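Dromura Support-Portal
Vorgang: Handgreifer-Set Wadley, Aussetzer der Backenerfassung links
Priorität: mittel
Status: gelöst, zur Beobachtung offen
Eröffnet: 2020-10-02
Produkt: Wadley Doppelset (kabelgebunden), Aufzeichnungssoftware Vanis

Meldung des Kunden
Beim Betrieb des im Testzeitraum überlassenen Sets bricht das Signal der Backenöffnung am linken Greifer wiederholt ab. Der Fehler tritt nach 17 bis 20 Minuten Aufzeichnung auf. Der rechte Greifer arbeitet ohne Beanstandung. Ein Neustart von Vanis behebt die Störung nur vorübergehend. Das Set wird für Greifaufgaben mit verpackten Lebensmitteln am Tisch eingesetzt.

Rückmeldung Support, Stufe 1
Wir bitten um Übermittlung der Protokolldatei sowie um Angabe der eingestellten Abtastrate. Bitte tauschen Sie zusätzlich die Anschlüsse beider Greifer am Verteiler Ichikawa und wiederholen Sie eine Aufzeichnung.

Antwort des Kunden
Abtastrate 200 Hz, Protokoll liegt bei. Nach dem Tausch der Anschlüsse bleibt der Fehler am linken Greifer bestehen – der Verteiler scheidet damit nach unserer Auffassung aus.

Rückmeldung Support, Stufe 2
Das Protokoll weist kurze Spannungseinbrüche auf der linken Zuleitung aus. Ein Ersatzkabel wurde versandt. Bis zum Eintreffen ist auf eine Zugentlastung des vorhandenen Kabels zu achten. Die Kalibrierung ist nach dem Kabelwechsel für beide Greifer neu durchzuführen.

Antwort des Kunden
Kabel getauscht, Kalibrierung abgeschlossen. Anschließend Arbeit mit Folienverpackungen und Snackbeuteln am Tisch. 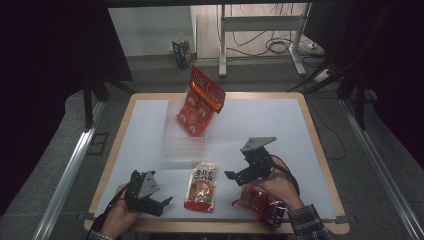

Muss nach jedem Kabelwechsel auch die Firmware des Greifers neu eingespielt werden?
Die Firmware bleibt im Greifer gespeichert und ist vom Kabelwechsel nicht betroffen; erforderlich ist allein die Kalibrierung in Vanis.

Abschlussvermerk
Der Kunde meldet 1000 fehlerfreie Greifvorgänge mit dem neuen Kabel. Das defekte Kabel ist mit dem beigefügten Rücksendeschein an Dromura zu senden. Die Kosten trägt der Hersteller. Der Vorgang wird bei ausbleibender Rückmeldung nach 20 Tagen geschlossen.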